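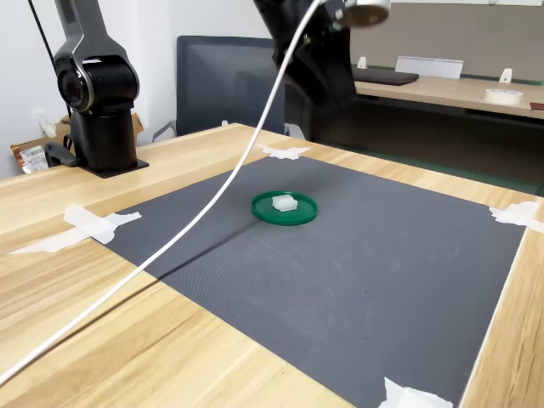

Rokero is looking for operators to help us compare two gripper and wrist camera set-ups on our bench arms at Brokby. The work is part-time and paid, and runs through December. You would steer an arm by hand controller through short pick-and-place tasks, mostly with small, light parts such as the white block on the green lid, and fill in a score sheet after each set. The mat is taped at the corners and must stay where it is between sets, so that results from different operators can be compared.

## The work

- Sessions last 2 hours, with a break halfway through.
- Each operator completes 100 attempts with each gripper over the whole trial.
- You will use the Funura controller first and the Kashyap controller second, or the other way round, depending on your group.
- Dropped parts, missed grasps and any contact with the mat are written down by the operator. A supervisor checks the sheets at the end of the day.

We want about 16 people, half of them with no experience of this kind of equipment. Please say in your application which half you belong to. Gamers are welcome and count as beginners.
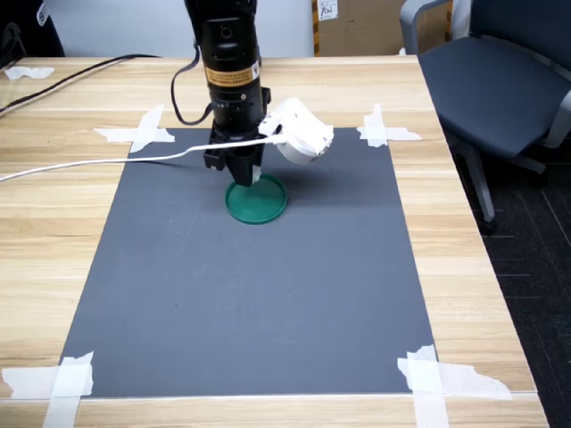

Nest Parri, an operator on the spring trial, told us that the first hour was slow and that judging height from the wrist camera was harder than moving the arm. She also asked for longer practice before scoring starts, and we have added 30 minutes to the first session.

## What you need

You must be 18 or over, able to sit at a desk for an hour at a time, and comfortable reading instructions in English. Glasses are fine. Left-handed applicants are especially wanted, as we had too few last time. Long hair must be tied back and lanyards left at the desk.

## Pay and hours

Pay is by the session, at the site's technician rate, with travel within the county refunded. Morning and afternoon slots are open on most weekdays. All new operators attend a safety briefing on a Wednesday at 9.30 am before their first session.

## How to apply

Write a few lines to Mererid Owen at the Brokby front office, giving your availability and a daytime phone number. No CV is needed.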